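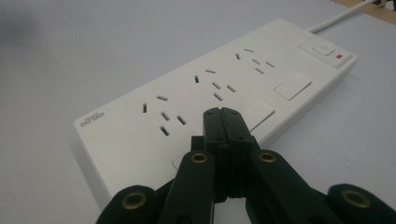
*Une multiprise blanche à trois prises, posée sur la table.*

J'habite à Luststead depuis l'hiver dernier, et avant d'arriver je n'avais jamais pensé à l'électricité comme à une chose qui a un pays. Chez mes parents, on branchait, et voilà. Maintenant j'ai un tiroir entier de fiches qui ne se parlent pas entre elles.

Le français n'est pas ma première langue, je l'écris ici pour ne pas le perdre, donc pardonnez-moi si le vocabulaire technique est parfois maladroit. J'ai appris le mot « rallonge » bien avant le mot « multiprise », et pendant longtemps j'ai utilisé l'un pour l'autre.

Mon premier déménagement, c'était une seule valise. Dedans il y avait mon rasoir, le chargeur de l'ordinateur et une petite lampe que ma tante m'avait donnée. Le soir de mon arrivée, aucune des fiches n'entrait dans le mur. J'ai lu les papiers du bail avec la lumière du téléphone, en surveillant la batterie. Le lendemain j'ai acheté un adaptateur de voyage au magasin Lorum, au coin de la rue, et je l'ai payé trop cher parce que je ne savais pas encore marchander avec politesse.

C'est mon voisin Kwaku Quaye qui m'a expliqué comment on s'installe. Il a vécu dans plusieurs pays et il a une règle : pour chaque appareil, il faut décider s'il mérite le voyage. Un ordinateur, oui. Un sèche-cheveux, jamais. Il m'a montré aussi à lire la petite étiquette derrière les appareils, avec la tension et les watts, que je n'avais jamais regardée de ma vie. Mon chargeur accepte tout à partir de 100 volts, il est très tolérant. Ma lampe, elle, ne l'est pas, et je l'ai laissée dans son carton.

Kwaku m'a aussi appris à faire l'addition avant de brancher plusieurs choses ensemble. Mon écran, l'ordinateur et la lampe de bureau que j'ai achetée ici font 330 watts au total, cela va très bien. Le radiateur d'appoint, par contre, va tout seul dans la prise du mur — il a insisté deux fois sur ce point, et la deuxième fois il ne souriait plus.

Un samedi, nous sommes allés ensemble au marché de Mahama. Je cherchais des rideaux. Je suis rentré avec des rideaux trop courts, une bouilloire et un sac de mandarines. La bouilloire a la bonne fiche, et je dois dire que cela m'a fait un plaisir un peu ridicule. C'était mon premier objet d'ici, qui n'avait besoin d'aucun intermédiaire.

Je garde quand même l'adaptateur de voyage dans la poche de la valise. Ma sœur vient en octobre, avec ses propres chargeurs. Je lui ai écrit de ne pas apporter le sèche-cheveux. Elle m'a répondu qu'elle l'apportera.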